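Unit 6: Reading a Metal Record as Production

Course handout, popular music analysis. Instructor: Verna Gallagher. Section leader: Lok-yiu Chung.

6.1 Scope

Unit 5 dealt with riff construction and song form. In this unit the object of study is the recording itself: guitar tone, drum sound, placement in the stereo field, and level. The working example is the Grendico album Pangaribuan, with the band's earlier demo used for comparison. Both are on reserve. Listen to the demo first, on headphones, at a fixed volume.

6.2 Rhythm guitars

Most records in the style use two or four rhythm tracks, panned hard left and right. Each track is a separate performance. Copying one take to both sides gives a louder mono signal, with no added width. On the demo, the guitars were recorded once and delayed on one side. Sum the channels to mono and the upper mids thin out, an effect known as comb filtering.

On the album, Barrett Szabo played each part four times. The palm mutes do not line up exactly, and the small differences are heard as width. Note the range below 200 Hz, where the guitars have been filtered and the bass carries the weight. Students often credit the guitars with low end that belongs to the bass. Check by listening to the bridge of track three, where the bass drops out for two bars.

6.3 Drums

Three terms to keep apart:

Replacement: the recorded hit is removed and a sample put in its place.
Reinforcement: the sample is blended under the recorded hit.
Quantizing: the timing of hits is moved toward a grid.

A record can use any one of these without the others. The kick on Pangaribuan is reinforced. Its click sits above 2000 Hz and stays constant in level, while the body of the drum still varies from hit to hit. In the fast passages the variation is hard to hear - use the half-time section at the end of track five.

6.4 Level and dynamics

Do not use "loud" and "compressed" as synonyms. Loudness is a matter of average level over time. Compression is a process, applied to a single track or to the whole mix, and a quiet record may be heavily compressed. When comparing two masters, match them by ear or by meter before writing anything down. Unmatched comparisons will be returned without a grade.

6.5 Writing it up

A review may say that a mix is "muddy." An analysis has to say which instruments mask each other, in what range, and at which point in the song. Arlo Pruitt's review of the album, in the course packet, calls the snare "dead." Rewrite that sentence in terms of decay time and room sound, then state whether you agree with him.

Reading: Ambrose, chapter 4. Skip the section on tape.

Assignment: one page on a single song of your choice, not from Grendico. Give timings for every claim. Due at the December section meeting. Hand in paper copies in room 332.
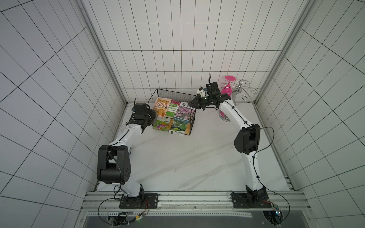
Two arms on a shared rail, with a wire mesh basket between the grippers.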